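Second day with the hand-held grippers on the whiteboard task. Tjoa asked us to compare two finger types, hard and soft, so I write my notes in this thread.

First the hard fingers. They are strong, but wide, and they hide much of the board from the camera.

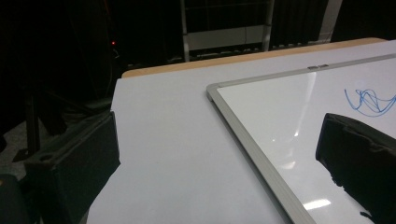

Blue scribble on the board, fingers open.

We have 1,382 clips until now. Isamu Oshima checked them and kept 1,347.

My worry is glare. The board is glossy and the lamps are above us.
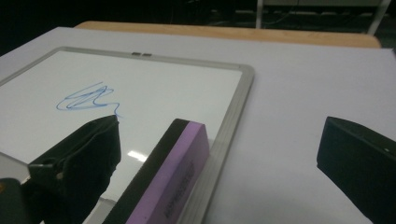
I would like to try a matte board in October, if Tjoa agrees. Next post: more on the soft pad, seen at left in the last picture.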